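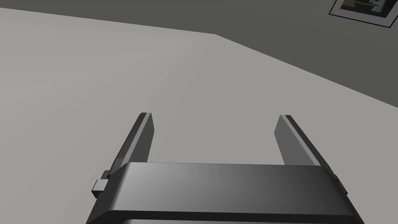

Home > Tickets > My queue > Closed > Help

Ticket 44: label printer drops off network, Lorthorpe office

Raised by Zodwa Moodley. Printer fine first thing, gone by 10.30. Jobs sit in the queue, then all come out at once after a restart. Happened 2 days running.

10.50 Pinged it from Brundgate, no reply. Zodwa power cycled, back up.
11.15 Gone again. Swapped the cable, no change.
11.40 Sleep timer set to 90 minutes, turned off. Didnt help.
13.05 Address clash! New till has the same one. Moved printer to a reserved address, updated the 4 PCs.
15.30 Still up, test labels ok.

Jytte Gunnlaugsson to check Driltport for the same thing, they got thier tills in January too. Leaving open till she replies.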